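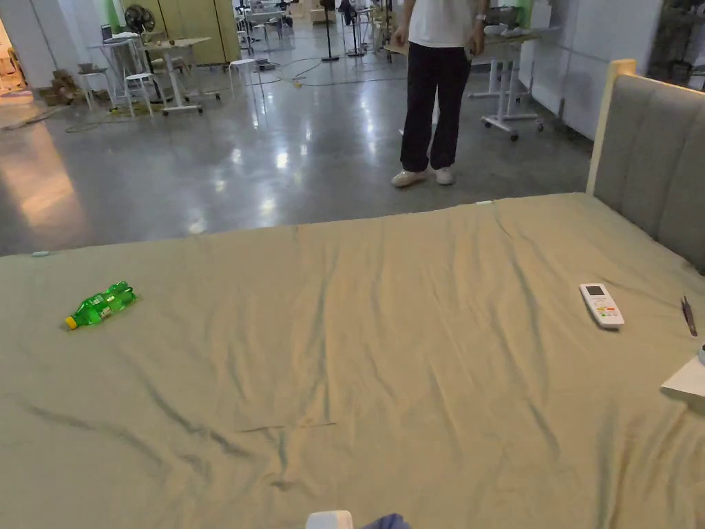 Lai-ching Hung wrote back after the last report that a bed is the one piece of furniture people will pile things on in any house, and that she would like to see more on clearing it and less on folding. We agree with her. Most of this report is about clearing the bed, with a shorter part on the sheets and another on the building.

Varley Home Practice Grant: second progress report

The grant pays for a bedroom area in the open hall at Sollemdale, where people who are setting up a home for the first time, or going back to one after a long stay elsewhere, can practice the everyday jobs. It covers the bed and bedding, the small household items, and the hours of the two people who lead the sessions. We have held 17 sessions since the first report. The group has been 10 people for most of that time.

Clearing the bed

We changed the order of the session in June. Before that we began with the fitted sheet and dealt with loose items as they came up. Now the session begins with the sheet already on and a few things lying on it, and the first job is to get the bed clear. The items are ordinary ones: a small plastic bottle with a cap, the air-conditioner remote, something thin like a pen, a sheet of paper. They are put down at different spots each time, some within easy reach and some near the far side.

What people do with them varies a good deal. Some pick up one thing, walk it to where it goes, and come back for the next. Others gather everything into one hand and end up putting it all down on the nearest table, so the bed is clear and the table isn't. Wagner Sampaio has been asking each person to say where the thing lives before they lift it. That has helped more than the printed sheet we were using, and we have stopped handing the printed sheet out.

The remote causes the most discussion. It has no fixed home in most people's rooms. The group settled on a spot at the head end of the bed and it has stayed there between sessions, more or less.

Small flat items are the hardest to spot. A piece of paper is easy to see on a green sheet, but a little white tag or something thin and dark lying in a crease gets missed, and then it ends up under the comforter. We now ask people to run a flat hand over the whole sheet before anything else goes on top. Natsumi Kaneko suggested doing this from the foot end toward the headboard and the group has kept to it.

Sheets and bedding

The sage-green fitted sheet is the one in regular use. It creases heavily and the creases run in long diagonals when one corner is pulled harder than the others, and for practice that is useful — a person can see which corner to go back to. We had planned to replace it with a smoother fabric. We would now like to keep it and buy a second one the same.

The channel-tufted headboard needs its own few minutes. Dust and lint settle in the grooves, and the pale wood along the edge has to be wiped separately from the gray upholstery. Two people in the group have taken this on as their part of the session. We have added a soft brush to the supplies and taken the spray cleaner away, after a discussion about what should and shouldn't go on fabric.

Bedding is washed off site by Omerović. Turnaround was slow in the first weeks. It has been steady since we moved the pickup to Tuesday.

Floor around the bed

The concrete floor is easy to sweep and shows everything. Cables are the standing problem. The hall has desks, a fan and other equipment in it, and the leads run across the floor between them. We have asked for covers along the walking routes and have priced them. Cardboard boxes also collect at the side of the hall. Breaking down boxes has been added to the end of the session, which takes a few minutes and has been popular with the people who don't care for sheets.

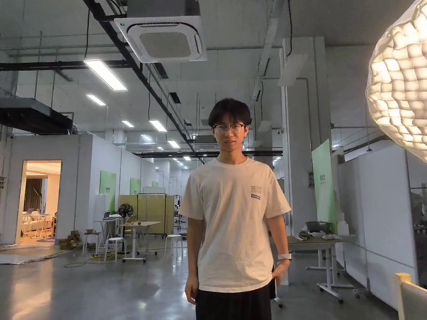
Wimness — Household Practice Team

The hall

We were asked in the last review whether an open hall is the right setting for bedroom work, and whether a smaller room should be found. Our view has changed a little. The high white ceiling with its exposed pipes and ductwork is nothing like a bedroom, and new people do remark on it. The ceiling panels give strong, even light, and this suits checking a sheet for creases but gives people no practice at tidying by a bedside lamp. The large quilted-looking lamp has a softer glow and we have talked about working nearer to it. That would mean moving the bed, and we haven't decided.

The ceiling air conditioner keeps the temperature workable. Kazuhiro Oda would like the afternoon group to start earlier all the same.

Space is the main argument for staying. People can walk all the way around the bed, and two can work on opposite sides while the others watch from the stools. We looked at one smaller room in the same building and the bed would have gone against the wall.

Spending

Spending in this period was $2,962. The larger part went on session leaders' hours, then laundry, then supplies. The second fitted sheet and the cable covers are not included and will appear in the next report if they are approved.

Next period

We will keep the current order of the session and add a bedside surface, so that items taken off the bed have somewhere proper to go. Iñaki Nieto is drawing up a short list of what should be on it. We would also like to try one session with the whole bed stripped, mattress cover included, which we have avoided so far on account of time.

We need a decision on the cable covers before the next session is booked. Please send it to Iñaki Nieto with any questions on the spending.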